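Ferberg, 8. September 2025

Furnon richtet in Ferberg einen Arbeitsbereich ein, in dem Beschäftigte die Roboter selbst anlernen

Wer bei Furnon in den vergangenen Monaten in der Kommissionierung gearbeitet hat, kennt die Frage, die bei uns in fast jeder Teamrunde irgendwann auf den Tisch kam: Was wird eigentlich aus meinem Platz, wenn die Automatisierung kommt? Wir freuen uns sehr, dass wir darauf heute eine Antwort geben können, die gemeinsam mit den Kolleginnen und Kollegen entstanden ist und an der viele Menschen im Haus mit viel Geduld (und mancher Kanne Kaffee) mitgearbeitet haben.

Am Standort Ferberg hat Furnon einen eigenen Arbeitsbereich für das Anlernen von Greifrobotern in Betrieb genommen. Beschäftigte aus Lager und Verpackung führen dort mit Handgreifern genau die Bewegungen vor, die sie aus ihrem Alltag kennen: einen Karton aufrichten, eine Tüte mit Kleinteilen anheben, eine Flasche so absetzen, dass sie nicht umkippt. Die Aufzeichnungen dieser Handgriffe dienen anschließend als Grundlage für die Steuerung der Roboterarme, die ab dem kommenden Frühjahr an der Packlinie Jerley eingesetzt werden sollen.

Angefangen hat alles im Mai mit einer kleinen Gruppe von fünf Freiwilligen aus der Frühschicht. Inzwischen liegen 881 freigegebene Aufzeichnungen vor, und jede einzelne davon geht auf einen Menschen zurück, der diese Arbeit gelernt hat und weiß, worauf es dabei ankommt. Dass eine dünne Folientüte anders angefasst werden will als ein Pappkarton, steht bei uns in keiner Arbeitsanweisung. Die Kolleginnen und Kollegen haben es in den Fingern, und wir sind ihnen dankbar, dass sie dieses Können mit uns teilen. 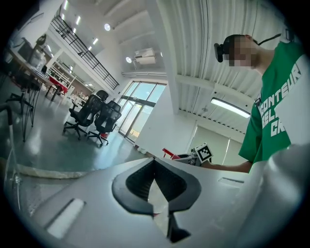 Arbeit mit den Handgreifern im Anlernbereich von Furnon in Ferberg. Foto: Furnon

„Am ersten Tag kam ich mir ziemlich ungeschickt vor, das gebe ich gerne zu“, erzählt Maya Harb, die lange in der Verpackung gearbeitet hat und heute den Anlernbereich leitet. „Man macht einen Handgriff seit Jahren, ohne darüber nachzudenken, und plötzlich soll man ihn langsam und sauber vormachen, immer wieder, mit einem Gerät in der Hand. Aber nach einer Woche haben wir angefangen, in der Pause darüber zu streiten, wer die Tüten am besten greift. Da wusste ich, dass es gut wird!“

Für die Beteiligten ändert sich der Arbeitstag spürbar. Eine Schicht im Anlernbereich besteht aus vier Blöcken mit festen Pausen dazwischen, und niemand verbringt mehr als drei Tage in der Woche dort. An den übrigen Tagen arbeiten alle wie gewohnt in ihren Stammteams. Diesen Wechsel hatten sich die Beschäftigten ausdrücklich gewünscht, zum einen wegen der Belastung für Arme und Handgelenke, zum anderen, weil sie den Kontakt zu ihren Teams nicht verlieren wollten. Die Zeit im Anlernbereich wird als Qualifizierung anerkannt und mit einer Zulage vergütet.

Begleitet wird das Vorhaben vom Ingenieurbüro Dabbas, das die Handgreifer eingerichtet hat und die Aufzeichnungen auswertet. Vereinbart ist, dass die Daten ausschließlich für die Robotersteuerung genutzt werden und eine Leistungs- oder Verhaltenskontrolle einzelner Personen ausgeschlossen bleibt. Der Betriebsrat war von Beginn an eingebunden und hat die entsprechende Betriebsvereinbarung mit ausgearbeitet. Die Gespräche waren nicht immer einfach, haben der Sache aber sehr gutgetan.

An der Linie Jerley sollen die Roboterarme zunächst die schweren und besonders eintönigen Arbeiten übernehmen, vor allem das Umsetzen voller Kartons in der Spätschicht. Betriebsbedingte Kündigungen im Zusammenhang mit der Umstellung hat Furnon in der Vereinbarung ausgeschlossen. Wer seinen bisherigen Platz an der Linie abgibt, kann sich für die Anlagenbetreuung, die Qualitätsprüfung oder den Anlernbereich weiterbilden lassen, und zwar während der Arbeitszeit und auf Kosten des Unternehmens.

Im nächsten Schritt kommen die Retouren an die Reihe. Dort ist kaum ein Paket wie das andere, und Maya Harb rechnet damit, dass ihr Team dafür deutlich länger brauchen wird als für die Packlinie. Interessierte aus allen Schichten können sich ab sofort bei ihr oder bei der eigenen Teamleitung melden. Vorkenntnisse sind nicht erforderlich.

Pressekontakt
Furnon, Unternehmenskommunikation, Standort Ferberg
Gesprächstermine mit Maya Harb und Besuche im Anlernbereich vermittelt die Pressestelle auf Anfrage. Der Abdruck ist frei, um ein Belegexemplar wird gebeten.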